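Budgeting for a two-arm packing cell: questions to Benedetta De Luca

Wernovo packs chilled lunch orders into insulated bags at its Brorurham site. Benedetta De Luca runs equipment planning there and is preparing the request for a second two-arm cell. We spoke in March about what goes into the figure.

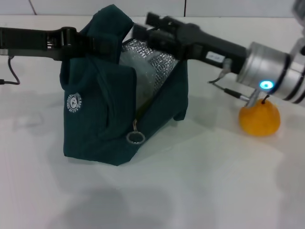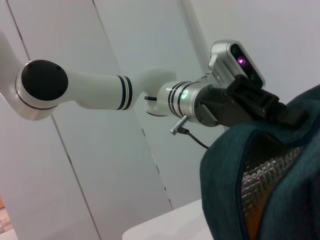

A soft bag and two grippers at the Brorurham bench.

What the quotes cover

De Luca has two offers for the end-of-arm parts. Vundov quotes 3,402 per set and Zuccaro 2,716, both before tax. "The gap looks large until you read the scope," she says. "Zuccaro leaves out the cables, the brackets and the mounting plate for the camera. Vundov includes them." She has added 400 to the Zuccaro line to cover those parts, and it is still the cheaper offer.

Delivery is a separate matter. Zuccaro will hold its price until the end of the quarter, Vundov for a month.

Cables and spares

Her first budget had no line for spare cables. The second has one, at 196 per arm per year. "A cable near the wrist bends all day. I would sooner book it as a consumable than argue for it as a repair."

Gripper fingers go under the same heading. Fabric is easy on them, she says, but zips and metal pulls are less so, and she wants one spare pair per arm on the shelf at handover.

Why two arms

A single arm was costed and dropped. "A rigid box stays open. A bag folds in on itself, so one side has to be held while the other does the work." The second arm also doubles the service contract – a point she asks other buyers to check before they compare totals.

The request goes in with the Zuccaro price, subject to a trial on Wernovo's own bags.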